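Workplace Automation Inspection Checklist with Comments
Site: Hondlow packing and assortment unit
Line: Rukel mixed-snack cell and associated manual tasks
Form 796, issued in May
Inspection date: August 17, 2018

Status codes: OK = acceptable. C = acceptable with comment. A = action needed. N/A = not applicable.

Section 1. Floor layout and access

1.1 Walkways around the Rukel cell marked and clear: OK

1.2 Fence gates close and latch without lifting: A
Gate 2 drops on its hinge and has to be lifted to meet the switch. Packers have learned to do this with a foot. Rehang the gate and retest the interlock.

1.3 Emergency stops reachable from every standing position: C
All stops work. The one at the carton infeed was reachable under the old layout and is now behind the film rack when the rack is full. Either move the rack or add a pull cord.

1.4 Lighting at manual stations at or above the level set in the site plan: OK

Section 2. Changes to jobs since automation

2.1 Written task description exists for each changed job: C
Descriptions exist for cell operator and infeed attendant. There is none for the packers who now handle only what the cell rejects. Their work is listed under the old title, which still includes lifting full cases. They no longer lift full cases.

2.2 Staffing matches the task description: OK
The shift has 18 people on the floor, the same as before the cell was started. Four have moved from packing to monitoring.

2.3 Pace of work set by the person or by the machine: C
At the reject station the pace is set by the machine. The chute can deliver 200 packets in a burst after a film change. Operators asked for a hold button at the station. Kocabaş, the integrator, has confirmed that the controller has a spare input.

2.4 Rotation between monitoring and manual tasks: A
The rotation sheet is posted but not followed. Monitoring shifts run the full day. Two operators reported sore eyes and loss of attention late in the shift. Rotate at each break.

2.5 Staff consulted before the change: C
A meeting was held. Minutes show questions on pay grade and retraining. The retraining question has a written answer. The pay grade question does not.

Section 3. Manual picking with hand-held grippers

3.1 Task covered by a risk assessment: OK
The assessment is Skirkance sheet 1234. It covers gripping wrapped food items of mixed shape and placing them in an open box.

3.2 Work surface clear of items not needed for the task: OK

3.3 Range of package types matches the assessment: C
The sheet lists pouches, stick packets and bags. Square packets of cake should be added. They are soft, and pressing hard enough to hold them by the edges can crush the product. 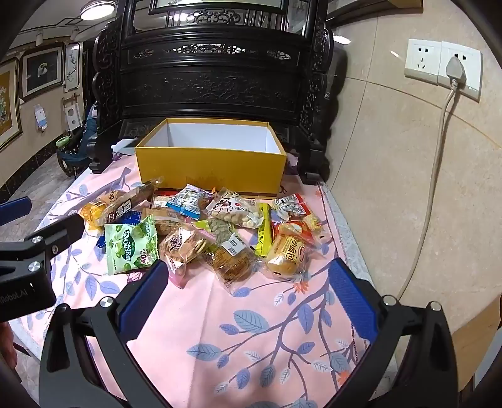 Item 3.3. Mixed snack packages in front of the open yellow box, gripper fingers open with blue pads facing inward.

3.4 Finger pads fitted, clean and not lifting at the corners: C
Pads are to be checked by hand before each session and replaced as a pair. The log has no column for this. Add one.

3.5 Finger screws tight and flush: C
Check with the supplied driver, not by fingertip. A proud screw head can tear thin film and leave crumbs on the pads.

3.6 Grip effort and wrist position acceptable: A
People who use the grippers for long periods report tiredness at the base of the thumb. Limit continuous use to the time stated on the sheet and lower the work surface for shorter staff.

3.7 Cables in the work area routed away from feet: OK

3.8 Staff told what the recorded picks are used for: C
The notice is accurate but written for engineers. Staff asked whether the recordings are also used to rate individual speed. The written policy says they are not. Put that sentence first on the notice.

Section 4. Maintenance and lockout

4.1 Lockout points labeled: OK

4.2 Locks issued to every person who enters the cell: A
Cleaners enter the cell and have no personal locks. Issue locks before the next deep clean.

4.3 Fault messages understandable without the manual: C
Three common messages appear as codes only. Operators keep a handwritten list taped inside the panel door. Replace it with a printed one.

Section 5. Follow-up

Items 1.2, 2.4, 3.6 and 4.2 are to be closed before the next inspection. Item 4.2 has priority. Comments marked C go to the line meeting, with 2.3 and 2.5 on the agenda as separate points.

Copy to: Hondlow shift office, Rukel cell binder, Kocabaş service desk (items 1.2, 2.3 and 4.3 only).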